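Interior Fit-Out and Space Planning
Unit 6: Furniture, circulation and finishes in open-plan lofts
Course notes, November revision. Prepared by Piroska Szabó. Measuring exercise by Kristaps Liepiņa.

6.1 Scope

Unit 5 dealt with cellular offices, where walls fix most of the layout before any furniture arrives. An open loft gives the planner far fewer fixed lines. The ones that remain are the stair opening, the perimeter wall, the windows and any glazed partition. Everything else is set by furniture and can be moved later, often by the people who work there and without a drawing.

Terms used in this unit:
Fixed edge: a boundary that cannot be moved without building work.
Soft edge: a boundary formed by furniture.
Clear width: the narrowest free distance along a route, measured between the parts that project furthest. Chair backs and bases are included.

6.2 Fixed edges first

Draw the stair opening before anything else. The railing is a fixed edge on plan, but in use it also attracts loose items, and bags or cushions left against it reduce the clear width of the route alongside. Mark the route on the plan as a hatched zone and keep desks out of it. In the Zuveck layout a white table with a light top stands on the near side of the railing, by the window, and a long table stands against the wood-paneled section of wall.
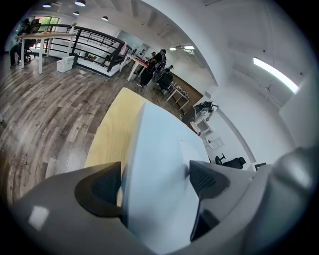 Desks near a window should be set so that the daylight comes from the side. A screen facing the window picks up reflections, and a screen backed by the window makes the user work against glare. Where the plan leaves no choice, note the conflict on the drawing and specify a blind.

Glazed partitions count as fixed edges. They pass light between rooms but give little acoustic separation unless the glass and the seals are specified for it. Do not place a meeting table directly outside one without checking the door swing.

6.3 Tops and bases

Treat the top and the base as separate items in the schedule. White legs with a light wood top are common in lofts and hide small differences between suppliers. A colored top, such as red, reads as a marker in the room and should be used where a shared table needs to be found easily. If Prurell tops are combined with Morard frames, check the fixing pattern of both before ordering.

For each table record:
- top: color, grain direction, edge profile
- base: color, leg section, position of legs relative to the edge
- storage below, including bins standing on the floor
- seats that belong to it

6.4 Mixed seating

Most working lofts contain more than one type of chair. Wheeled chairs need free floor behind them and should not be parked in a route. Four-legged chairs take less space but mark soft floors when dragged. Ladder-back chairs are usually brought in as spares and end up along the wall. Enter them in the schedule even if the client calls them temporary.

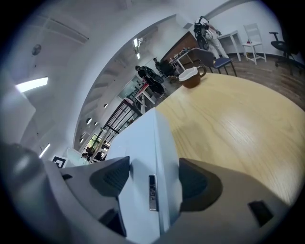
Fig. 6.2. Mixed seating on a wood-look floor, with a light wooden table in front.

6.5 Floor and wall junction

Plank floors should be drawn with their direction shown. Where chairs stand close to a white wall, the finish is marked first at the height of the chair back. A dark baseboard protects the foot of the wall only. Specify a washable paint above it.

6.6 Measuring exercise

Work in pairs on the plan sheet marked Sproģis. All dimensions are in millimeters.

The route beside the railing is drawn at 1000. A chair pulled out from the nearest table projects 164 into it. Calculate the clear width, then measure the second route on the sheet, which should read 811. State which of the 2 routes is narrower and propose one furniture move that widens it without touching a fixed edge. Hand in the marked plan together with the completed schedule from 6.3.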